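Tuesday, April
Entered by: Surface Finishes Laboratory, Wosness

Work continued this morning on the wallpaper paste comparison. Two pastes are under review, the Nullov starch blend and the Drellis cellulose blend. The Nullov sheets were hung first, at 9:15. 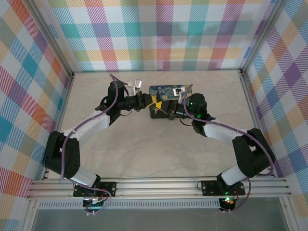
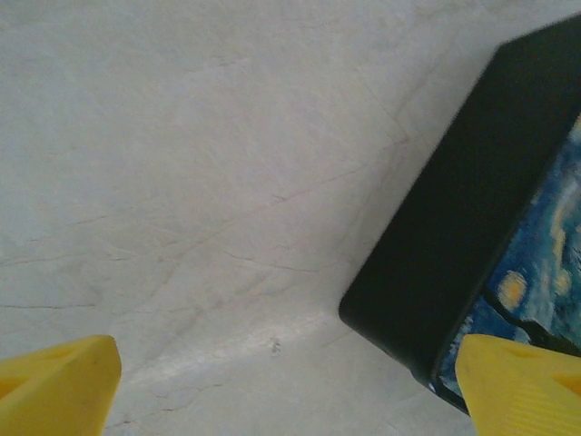
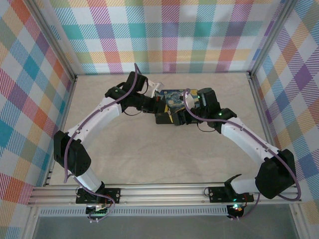

Each batch was mixed with 2,000 ml of water and left to stand before use. The Nullov batch took 124 g of powder and remained slightly lumpy after a second stirring. It was passed through the coarse sieve and used without further change. The Drellis batch was smooth at the first mix but slid on the primed board, and two seams had to be reset.

Open time was recorded as 573 seconds for Nullov and 412 seconds for Drellis. The second figure is lower than last month's, and the board from the Wijesinghe delivery may be more absorbent than the old stock. Colleagues are asked to note the board source on every label.

Seams are to be checked again at 4:00 p.m. The sieve requires a new mesh. Peel strips will be cut tomorrow, starting with the Drellis boards.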